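Thursday, May 5, 2022
Trailer shop, bay 2

Fourth day on the Fudbridge trailer, and I have now spent more time with its steps than its owners have. The complaint on the ticket reads "steps come out when they want to." Fair summary. I stood by the door with my coffee this morning and they came out twice to greet me.

Started with the door magnet, as usual. Somebody before us had glued it back on a good half inch too low, so the sensor only sees it when the door is slammed. Moved it up, cleaned off the old adhesive (three kinds, one of them possibly caulk), stuck it down with the Hallow tape and screwed it as well. Hallow says the tape doesn't need screws. Hallow has never driven our county roads.

With the magnet right, the steps went in on the first close and stayed in. Left them for 20 minutes and went to look at the awning on the other side. Came back and they were out again. The door was shut. I took this personally.

Pulled the cover off the Voltemow controller. Ground wire was under a self-tapper into painted frame, with a nice brown halo. Scraped it to bare metal, new ring terminal, star washer, dab of grease. Voltage at the motor under load came up to where it ought to be. I'd written "replace motor" on the estimate last week and have crossed it out with some regret, having already cleared a space on the shelf for the old one.
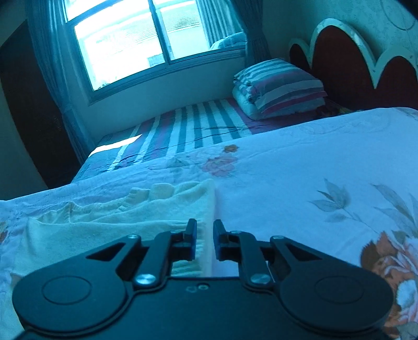
Baloch's parts desk rang back after lunch and said the controller was fine, it was always fine, and had I checked the override switch by the door. I had not checked the override switch by the door. They were polite in the way people are when they've said the same sentence all week. Apparently the rubber boot on that switch splits over the winter, water gets behind it, and it makes contact whenever it feels lonely. They wanted to know if the trailer had been stored outside since November. It had.

Boot was split. Switch body was green inside. Ordered 2 of them, one for this trailer and one for the drawer, so that we never need the second. For now the switch leads are disconnected and taped off, and the steps run from the door only. Ran them in and out 30 times with the door. No surprises. The left hinge pin squeaks on the way in, and I've put dry lube on it. Whoever used bearing grease on these pivots last time, please stop. It holds grit beautifully and I dug most of a beach out of there.

Left to do:
New switch when it arrives, with the boot seated properly and a bead of sealant along the top edge only, so it can drain.
Bottom tread has lost most of its grip strip. Ask before replacing, they didn't mention it.
Put the controller cover back. The screws are in the magnetic dish, and the dish is on top of the compressor.
Fix the estimate. Motor comes off, switch and ground repair go on. Labor stays as quoted, and the part of Tuesday I spent blaming the motor is on us.

Steps were in at closing. I looked back from the gate to make sure.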